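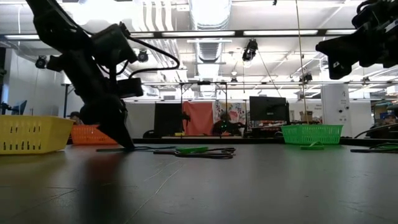 I've had the Haromness storage baskets since September, the two-pack from Durrani, and I think I've used them enough now to have opinions. I paid for them myself, 14 dollars for the pair.

First the good stuff. They fit my pantry shelf with a bit of room to spare, and they rinse clean in the sink, even after the onion skin disaster (long story, old onions). I load one up with potatoes every Saturday and the handles haven't bent at all!

Now the grumbles. They don't nest very well – you have to wiggle them apart and one of mine pinched my thumb. The price sticker left a gummy patch that took two goes with cooking oil. And the lids are sold separately, so of course I didn't get any.

My neighbor Hammad Bangash swears by the Rimon ones, and they do feel thicker, but they're too deep for my shelf. I'd buy the Haromness again, probably the bigger size for under the sink. Four stars from me.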